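3 Untersuchungsgebiet und Datengrundlage

3.1 Abgrenzung des Gebiets

Das Untersuchungsgebiet umfasst den Gemeindeverbund Mulberg mit den angrenzenden Moor- und Waldflächen bis zur Wasserscheide im Norden. Ausgewertet wurden Einsatzprotokolle zu Vermisstenfällen im Gelände. Fälle innerhalb geschlossener Ortschaften sowie Fälle auf offenen Wasserflächen blieben unberücksichtigt, da für sie andere Alarmierungswege gelten. Nach dieser Eingrenzung verblieben 430 Protokolle, von denen 300 eine vollständige Zeitachse vom Eingang der Meldung bis zum Abschluss der Suche enthielten. Die übrigen wurden nur für die Auswertung der Meldewege herangezogen, nicht für die Modellierung der Suchdauer.

Die Protokolle lagen in zwei Formaten vor. Ältere Einsätze waren handschriftlich dokumentiert und wurden von zwei Personen unabhängig voneinander übertragen. Abweichungen klärte eine dritte Person anhand des Originals. Neuere Einsätze stammen aus dem Leitstellensystem Clasisero und konnten direkt exportiert werden. Die Zeitstempel beider Formate sind nur eingeschränkt vergleichbar: Im handschriftlichen Protokoll bezeichnet der Beginn der Suche den Abmarsch der ersten Gruppe, in Clasisero dagegen die Freigabe des Einsatzes durch die Leitstelle. Für die gemeinsame Auswertung wurde der Abmarsch als Bezugspunkt gewählt und in den exportierten Daten aus dem Funktagebuch ergänzt.

3.2 Kodierung der Fälle

Jeder Fall wurde nach Personengruppe, letztem gesicherten Aufenthaltsort, Witterung und Art der Fortbewegung kodiert. Als letzter gesicherter Aufenthaltsort galt nur ein Ort, der durch Zeugenaussage, Fahrzeugfund oder Funkzellenortung belegt war. Vermutungen der Angehörigen wurden gesondert erfasst – sie erwiesen sich in der Vorauswertung als brauchbarer Hinweis auf die Richtung, nicht jedoch auf die Entfernung. Die Kategorien folgen im Wesentlichen dem Schema von Kiiskinen und Mellor, wobei die dort getrennt geführten Gruppen der Beeren- und der Pilzsammler zusammengelegt wurden. In den Protokollen aus Mulberg ist diese Unterscheidung selten vermerkt.

Bei 28 Fällen war die Fortbewegungsart nicht eindeutig zu bestimmen, etwa wenn ein Fahrrad im Gelände zurückgelassen und der Weg vermutlich zu Fuß fortgesetzt worden war. Diese Fälle wurden der zuletzt belegten Fortbewegungsart zugeordnet. Eine Kontrollrechnung ohne sie veränderte die Rangfolge der Einflussgrößen nicht.

3.3 Suchdauer und Meldeverzug

Als Suchdauer wird die Zeit zwischen Abmarsch der ersten Gruppe und Auffinden oder Abbruch bezeichnet. Der Meldeverzug umfasst die Zeit zwischen der vereinbarten oder üblichen Rückkehr und dem Eingang der Meldung. War keine Rückkehrzeit vereinbart, wurde hilfsweise der Sonnenuntergang am betreffenden Tag angesetzt. Diese Festlegung überschätzt den Verzug im Sommer und unterschätzt ihn ab Oktober, sodass die Jahreszeit in allen Modellen als Kontrollvariable mitgeführt wird.

In fast 85 Prozent der vollständig dokumentierten Fälle ging die Meldung telefonisch ein, meist durch Angehörige im selben Haushalt. Meldungen durch Dritte – Hüttenpersonal, Jagdpächter, Busfahrer – erreichten die Leitstelle später, enthielten aber häufiger eine genaue Ortsangabe. Abgebrochene Suchen gehen als rechtszensierte Beobachtungen in die Schätzung ein. Wiederaufnahmen am Folgetag gelten als Teil desselben Einsatzes, sofern die Einsatznummer beibehalten wurde.

3.4 Einschränkungen

Selbst zurückgekehrte Personen sind in den Protokollen nur enthalten, wenn zuvor eine Meldung erfolgt war. Aussagen über die Häufigkeit des Verirrens insgesamt lassen sich daraus nicht ableiten. Die Geländekarte der Reihe Saarinen, auf der die Entfernungsberechnung beruht, verzeichnet zudem jüngere Forstwege nur lückenhaft. Der Datenstand aller Auswertungen ist der 30. Januar 2023.

Abbildung 1: Greiferfinger aus schwarzem Material über weißer Tischfläche.

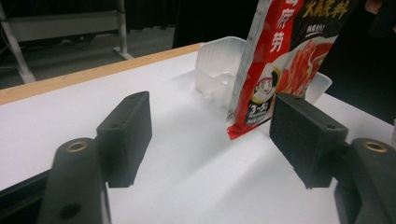 4 Ergebnisse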